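Runthorpe Drinks Packaging Text Set

Label text, container type and deposit marks from drinks containers sold in and near Runthorpe. Release 3, October.

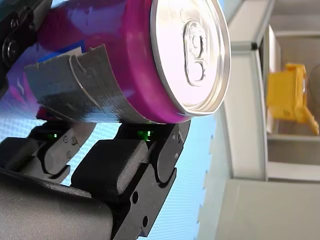 Aluminum can, magenta and blue, tab end to the right.

What is in it

The set has 4,000 rows, one per container. Each row holds the text printed on the container as typed by a person, plus a few fields about the container itself. It covers cans, glass bottles, plastic bottles and cartons. There are no photos in the download. The text is kept as printed, including odd spacing, misspellings and line breaks.

Files

labels.csv: the main table
brands.csv: 154 brand names with the spellings we found for each
split.txt: row numbers for the train, check and test parts
CHANGES.txt: what changed between releases

Fields in labels.csv

id: a whole number, never reused
kind: can, glass, plastic or carton
volume_ml: as printed; blank if the label gives only ounces
volume_oz: as printed; blank if the label gives only milliliters
front_text: text on the main face
side_text: everything else, in reading order from the left seam
deposit: yes, no or unclear
typed_by: initials of the person who typed the row
checked_by: initials of the second reader, blank if there was none

How it was made

Containers came from shop shelves and from the sorting tables at the Hanrahan depot. Veronika Szekeres and Desta Assefa typed the rows. Cathal Cronin read 600 of them a second time and fixed what he found. The fixes are in the main table, and the earlier versions are listed in CHANGES.txt. Barcodes were left out on purpose.

Multipacks are one row, using the text on a single container. The outer wrap is not included.

Splits

The test part has 300 rows, all of them second-read. No brand in the test part appears in the train part. Two house brands, Wallo and Dralletti, share most of their side text, so both were put in train.

Known problems

Cartons are thin on the ground compared with cans.
Accents were dropped in some rows typed before release 2. We have fixed the ones we could trace.
"unclear" in the deposit field means the mark was worn or covered. It does not mean the mark was missing.
Ingredient lists in very small type have more errors than the rest of the row.
Some seasonal labels differ only in the front text. These are separate rows and will look like duplicates if you drop front_text.

Use

Fine for teaching, for text cleanup tests and for sorting by container type. Do not use it to check ingredients or allergens. Labels change often and the set is not kept current.

Contact

Declan Lenihan looks after the files. Send corrections with the row id and the text as you think it should read. Ezekiel Kowalczyk handles requests for the older releases.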